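I gave up on the Drurnholm reunion special on Friday, with 2 episodes still to go. I had been looking forward to it since the spring, so that takes some admitting.

For anyone who didn't follow the show, Drurnholm ran for years on one family and its hotel. The oldest daughter left after a fight over money, and the two sides have been talking about each other in interviews ever since. The reunion was supposed to put them all in one room. What we got was the parents on one couch, the daughter on a video call, and a host who kept cutting to old clips.

I posted a short version of this on the Trukmont fan board and it got 574 replies, most of them angry. A lot of people think the daughter sold the story to Stisport before the taping. Maybe she did. I read the Stisport piece twice and there was nothing in it that she hadn't already said on her own podcast.

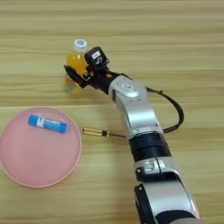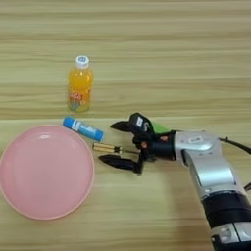
Orange drink on the table.

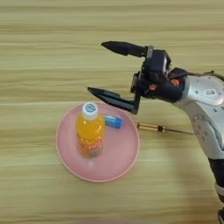
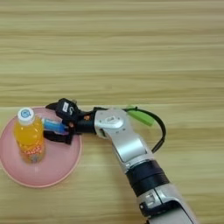
My bigger problem is with the brother. He spent most of the second episode promoting Kütt, his skin care line, and when the host asked about the missing emails he said his lawyer had told him not to comment. Fine, but then why sit down for a reunion? He had an answer ready for everything else.

The board is now running a petition to get the unedited tapes released. It has nearly 1,000 names. I didn't sign it. I doubt there is much on those tapes, and I don't want to sit through six hours of that couch to find out.

I'll probably read a recap of the last episodes when they air in October. If the daughter shows up in person I might change my mind and watch - she was always the reason I tuned in.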